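Soswood Books publishes fiction and nonfiction for readers ages eight to fourteen. Most of our list is historical: novels set on farms, in mill towns, on river boats and in the back rooms of shops. We also publish a small line of picture books under the Blackwood name.

## How we started

The press began as a mail-order list for school librarians in Skarnstead. The first catalog had 5 titles in it, all reprints of out-of-print children's novels. Our first original book was *The Ferry at Tarkurau*, a short novel about two sisters who run a river crossing after their father falls ill. It had a first printing of 1,010 copies, an odd number that came from what the printer had left of the cover stock. It is still in print.

## What we publish

We bring out new books in spring and fall. Middle grade novels run from 120 to 200 pages. Every historical novel has an author's note in the back and a list of sources, and each manuscript is read by an outside reader who knows the period. If a story uses real events, the note says which parts were changed.

Blackwood picture books are 32 pages, hardcover, with sewn bindings. Paperbacks follow a year later.

## Schools and libraries

Schools and public libraries get a discount on orders of 50 copies or more, mixed titles allowed. Discussion guides are free for every novel on the list. They are written by classroom teachers and can be copied without asking us. Reading copies for award and review groups should be requested by December for the spring list.

## Submissions

We read unagented work. Send the first 50 pages and a one-page summary, by mail or through the form on our contact page. Picture book texts should be sent complete, without art. We do not take poetry collections, young adult novels or series proposals. Replies take up to four months, and we answer everything that comes in.

## Visiting

The office and stockroom are on the second floor of the old Skarnstead feed store. Damaged and returned copies are sold at half price from the front desk, cash or check. The desk closes at 4 p.m.
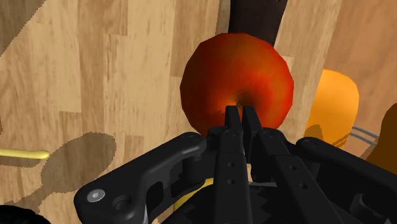
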